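Brerthorpe Shop Publishes Its Upkeep Routine for Hand-Held Grippers, and Says What It Won't Promise

BRERTHORPE, July — Partanen, the automation service shop, today released the full upkeep routine for its Hosto teaching bench, the station where a person works through a task with a pair of hand-held grippers so that a robot arm can later be trained on the recorded motion. The routine is free to download and runs to 19 steps. The company is making no claim that it will make anyone's robot smarter.

"I have read a lot of announcements about benches like this one, and most of them skip straight to the robot folding laundry," said Themis Stefanou, who runs the service side at Partanen. "Our problem last winter was a fingertip pad that had crept out of place. We recorded with it like that for longer than I care to say."

The bad pad was found by Tiina Leinonen, a technician, during a routine swap. By then the shop had 76 recordings that showed the fingers closing on an object when the grip was really off to one side. All 76 were thrown out. A software vendor had offered to correct them after the fact. Partanen asked to see the correction work on a recording it had not been tuned on, and the offer went quiet.

The routine that came out of this is dull by design. The operator closes each gripper fully before the first recording of the shift and compares the reading with the one taped inside the cabinet door. Pads get wiped, pressed at the corners and looked at from the side. Cables are followed by hand from the gripper back to the plug, with no tight bends allowed where they leave the body. The two screws holding each top plate are checked with a hand driver. Power drivers are banned at the bench after an incident the document covers in one line.

A short handling check comes next. The operator takes a gripper in each hand, brings the tips in from both sides toward a shallow disc on the table, lifts it, sets it down and lets go. If the recorded finger opening does not return to where it started, the bench stays out of service until someone finds out why.

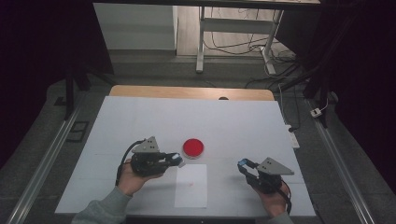 How often do the fingertip pads need to be replaced?
Replace them when they fail the corner press or the side look, whatever the calendar says. Partanen tried a fixed schedule and dropped it after throwing away good pads and keeping bad ones.

The company is also cautious about its own results. Ebony Halliday, who handles the recordings, said the number of rejected sessions has dropped since the routine went in, but she would not put a percentage on it. The shop changed its lighting in the same month and hired a more careful operator, and she sees no fair way to split the credit.

"Somebody will ask me for a chart," Halliday said. "I don't have one I believe."

Outside opinion is mixed. Dwayne Sorensen of Firnel, a parts handling firm that tried an early draft, called the cable section useful and the closing check too slow for a busy shift. Partanen has left the check in. His other complaint, that the draft gave no torque value for the plate screws, was accepted, and the published version has one.

The document does not cover the robot arm itself, the training software or any question of whether hand-held teaching beats older methods. Stefanou said the shop has not tested that and is not in a position to say. It applies to the Hosto bench as Partanen has it set up, and owners of other benches should expect to change the readings, the screw sizes and possibly the order of the steps.

Revisions will be posted with the old wording left in place beside the new. Reports of errors are welcome, especially from anyone who has run the routine for a month and found a step that never catches anything.

Press contact: Percy Chávez, Partanen, Brerthorpe. Calls are answered until 4 p.m.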